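Sorting out the utensil drawer

Most kitchen drawers fill up from the back, and the things you use every day end up buried. Set aside 45 minutes and do the whole drawer in one go.

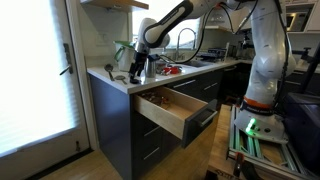

What to do first

Clear a stretch of worktop next to the drawer. Take everything out and lay it down flat, long items side by side with the handles facing you. Ladles and strainers go at one end, small things in a mug or metal cup so they don't roll off.

Wipe out the drawer with warm water and a drop of washing-up liquid. Crumbs collect in the back corners - an old toothbrush gets them out. Leave it open until it is fully dry.

What goes back

Keep one of each large utensil, two at most. Anything you haven't picked up since January can go in a box in the cupboard. If you still haven't missed it by the summer, give it away.

Ladles take up more depth than people expect. Measure the bowl before you buy a tray. The Condetti tray we use is 115 mm deep at the back and holds a full-size ladle with the drawer shut. The Dunmore one is cheaper but too shallow for anything except spoons and spatulas.

Other uses for a bucket

A small bucket with a handle is handy by the sink for peelings. Line it with newspaper, empty it daily and rinse it with a splash of vinegar once a week.

Page updated 6/19/23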